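Grallton Tile Layouts

A small data set of tile layouts for bathrooms, laundry rooms and kitchens. Each record gives the room size, the tile size, the joint width and the cut list a tiler would need.

Files

layouts.csv – one row per surface, floor or wall
cuts.csv – one row per cut tile, linked by layout_id
rooms.csv – room outlines, in inches

Version date: 2021-11-19

Coverage

There are 49 layouts from 30 rooms. Walls and floors are kept as separate rows even when the same tile is used on both. Mosaic sheets are left out. So are herringbone patterns, which the Pelix script can't handle yet.

Known problems

Olvera rooms were measured before the baseboards came off, so their floor outlines run short on the long sides. Layout 48 has no joint width. Leave it out if you are adding up grout.

Straight grid layouts have pattern = "grid" and an offset of zero.

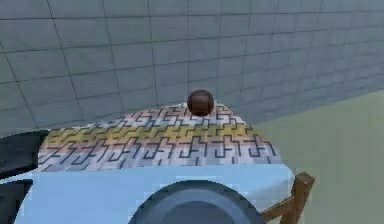 Bostar wrote in September that the offset column should be blank for grids, as zero reads like a measured value. The column stays as it is for now – changing it would break the cut list script.

Use

Free for any purpose. Please keep this file with any copy you pass on.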